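Jirgate stoppt Sortierversuche nach Störung am Handgelenk

Nivstead - Das Unternehmen Jirgate hat die Versuche mit seinem humanoiden Roboter im Lager Skerwood am 20. April 2022 unterbrochen. Der rechte Arm hatte nach einem Stoppbefehl noch 2 Sekunden weitergedreht. Verletzt wurde niemand.

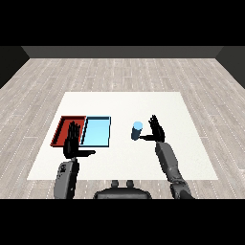
Simulation der Sortieraufgabe: zwei Schalen, eine Dose, beide Hände über der Matte. Grafik: Jirgate

Den Fehler vermutet Projektleiterin Hala Erraji in der Steuersoftware - er sei inzwischen auch in der Simulation aufgetreten. Bis Juni wird nur noch am Rechner getestet.

Kontakt | Impressum | © El Khatib Medien | Nach oben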